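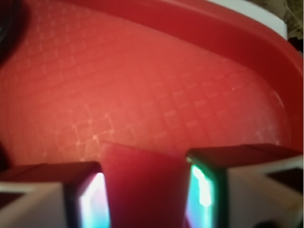

Brido training ground open day

15 Aug 2021

The gates at Pernametti opened at 9 and by the time I had parked there was already a queue back to the main road. It was the first time supporters had been let into the training ground since the new pitches were laid, and the club had put 413 free tickets on its website in May. They went the same evening. I got two and took my nephew, who is a goalkeeper for his school side and wanted to see the keepers' session more than anything else.

You go in past the old changing block, which is now used by the academy, and follow a path between the first two pitches. The first team had the far one. They had played the night before last, so the players who started that game only jogged and stretched, and most of the work was done by the substitutes and the younger lads. There was a small-sided game across half the pitch with a two-touch limit. Ibarra, on loan until the end of the season, was the sharpest of them and scored twice with his left foot. He has had very few minutes so far and looked like a player who wants more.

The keepers trained on their own behind the far goal. They started with low shots from close in, then crosses with two men standing in the six-yard box to get in the way. My nephew watched all of it and did not want to go for food. The coach shouted the same thing most of the time, which was to set the feet before the shot. We could hear it from the car park later on.

After training Adelmo Serra, who looks after the academy, gave a talk in the canteen. He is not a great speaker and read a fair bit of it from a sheet, but there was plenty in it. The academy has moved to four evenings a week for the under-14s and up. Two of last year's under-18s have been given professional terms, a centre half and a winger, and a third has gone out on loan to Rirnurex for the season to get used to playing against grown men. He said the loan would be looked at again at the halfway point and that the club wanted him playing every week, even if that meant finding him somewhere else.

Somebody asked why so few academy players had reached the first team since 2000. Serra said the old setup had lost boys at 16 because there was no side for them between youth football and the seniors. There is a reserve team again now, and it plays its home games at Pernametti. Entry is free. The last one drew a few dozen people and he would like more.

We were then split into groups for the tour. Ours was led by Rebecca De Luca, one of the physios. The gym is smaller than I expected, one long room with the bikes at one end and the weights at the other. The treatment room has four beds. She went through what happens when a player comes back from a hamstring injury, from the first straight-line runs to full training, and said the last week is the hardest part as the player feels fine and wants to be picked. She would not be drawn on the captain's knee, though two people tried.

The kit room was shut. We saw the video room, where the squad goes through the next opponent, and then the indoor pitch, which is a short artificial one with low nets at the sides. Children were allowed to take penalties on it against one of the youth keepers. My nephew went in goal for a few and saved one, and had his gloves signed.

Food was rolls and soup from the canteen at normal prices. Parking was free but the bottom field was soft and a few cars needed a push. If the club does this again it could do with a second way out, as leaving took longer than the tour did.

The last home league game drew a crowd of 2732 and the club hopes to better that for the next one. Tickets were on sale at a table by the exit, and I bought two for behind the goal.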